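Section 2: Unpacking and Getting the Room Ready

OK, you've signed for the delivery and the boxes are sitting in your hallway. I'm going to walk you through the part I used to rush, and I've put together enough of the Plemasska wardrobes by now to know where the rushing catches up with me (usually step 6, on my knees, hunting for a cam bolt in a pile of wrapping).

What you need before you start

A utility knife with a short blade, a Phillips screwdriver, an old blanket or two, a roll of painter's tape and one big trash bag. The hex key is in the hardware pack, so don't go digging through the garage for one.

Clearing the space

1. Pick the room where the wardrobe is going to live and build it there. It won't go around a tight corner once it's together, and I have the scraped door frame to prove it!

2. Push everything else to one wall and lay your blanket down. You want enough floor to put a side panel flat and still walk all the way around it.

3. Check your ceiling height. The tall model goes up to 2000 mm, and you need a bit extra to tip it upright from the floor. If it's tight, skip ahead to Section 5 and build it standing.

Note: The Goodwin model ships in two boxes, and they don't always show up on the same truck. Wait for both. I know it's tempting to start on the drawers.

Opening the boxes

4. Lay each box with the printed side up and slit the tape along the seam. Keep the blade shallow, just deep enough for the tape, and fold the flaps all the way back.

Caution: Never cut across the middle of the box. The door fronts sit right under the cardboard and the finish scratches very easily.

5. Lift the panels out one at a time, with a helper for the long ones. My neighbor Corey Harawira does the other end for me, and we've settled on "up on three" after some pinched fingers.

6. Find the hardware pack, part 902. It's taped to the inside of the bottom flap, and it looks so much like packing material that people throw it out. Set it on a windowsill or a shelf right away, well away from the trash bag.

Taking off the plastic

7. Peel the wrap off each panel starting at a short end. Pull it back low and slow, keeping it close to the panel, and it comes away in one big sheet. If you yank it straight up it tears into strips and you'll be picking bits out of the drawer runners later.
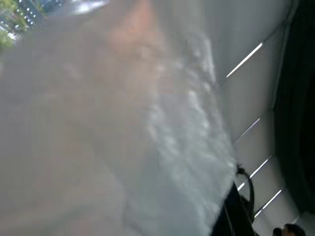 8. Leave the thin film on the mirror until the doors are hung. I like to peel just the corners so I can get hold of it later, which saves a lot of swearing with a fingernail.

9. Put the loose plastic straight into the bag and tie it off when it's full. It's slippery underfoot, especially on a wood floor.

Caution: Keep plastic wrap and bags away from babies, small children and pets. They can suffocate in them. Don't leave the bag open on the floor while you go get coffee.

10. Stand the panels on their long edges against the wall, blanket underneath, and put a scrap of painter's tape on each with its letter from the parts chart. There are 13 letters, and E and F look identical until you find the extra row of holes on F.

If a panel has a dinged corner or you're short a part, stop there and write to Floltora with the letter and a photo. Hang on to the cardboard until you hear back, flattened behind a door or wherever you have space. Otherwise grab the hex key and go on to Section 3, starting with the base.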